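Filed under: Short Fiction / Work & Home

The Board on the Left

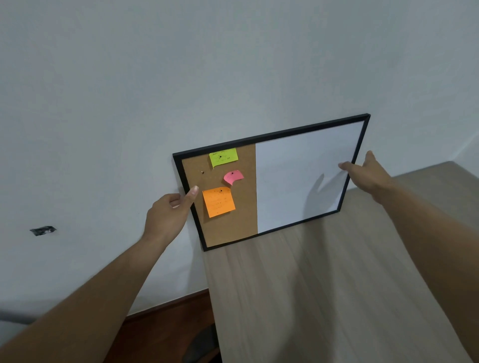
A robot would have that up in ten seconds, was Declan's opinion, delivered through the speakerphone before Marit had even finished telling him what she was doing, and he went on to say that his sister-in-law had one from Lundix that put the dishes away now, every one of them, even the good bowls.

"And does it hang things?" Marit asked.

He allowed that it did not hang things. It did dishes, and it carried laundry from one room to another, and once it had carried the same towel back and forth for most of an evening until somebody took the towel away. But that was last August, he said, and they had fixed the towel business since.

Marit liked Declan very much, and she had been listening to him sell her the future for as long as they had shared a workroom at Drenevo, which was six years, and before that by mail. She let him talk. The board was tilted in her hands, cork side low, and she was trying to decide whether the left end needed to come up or the right end needed to come down, because those were two different boards once you had lived with them a while.

Her notes were still pinned on. She ought to have taken them off first, any sensible person would have, but the green one had been there so long that she thought of it as part of the cork, and the orange one was the list for her mother's house, and she had a feeling that if she put that one down on the desk it would go wherever the tape measure had gone. (The tape measure had been gone since breakfast. She had looked in the bread drawer twice.)

"They had one at the Dalgate store," Declan was saying, "stocking shelves. Six hundred seventy-six boxes in a night, the man told me."

"What was in the boxes?"

"Boxes. I don't know. All the one size, I suppose."

"Well, there you are," said Marit, quite kindly, and raised the left side a little.

She did want it to be true, that was the thing she could never get him to believe. She would have given a great deal for something that scrubbed the tub and took the bins down on an icy morning, and she had gone so far as to read the whole Lundix booklet in bed, with her glasses on, down to the page about stairs. But she kept coming back to the board. How would you tell it where? She didn't know where herself. She wanted it low enough to reach sitting down and high enough that she could see it from the door, and she wanted it where the light came across in the afternoon, and when she found the place she would know it by a sort of settling in her shoulders.

"You could say to it, left a bit," said Declan.

"I could say that to you, if you'd come over."

There was a silence on the line, and then the sound of a kettle being put down.

"Have you got a level?" he asked.

"I have not."

"Have you got screws?"

"I've got a jar."

"God help us. Don't put a hole in anything," said Declan, already hunting for his keys, and Marit told him to bring the rye bread if there was any left, and stood there a minute longer, holding it where she thought it might go.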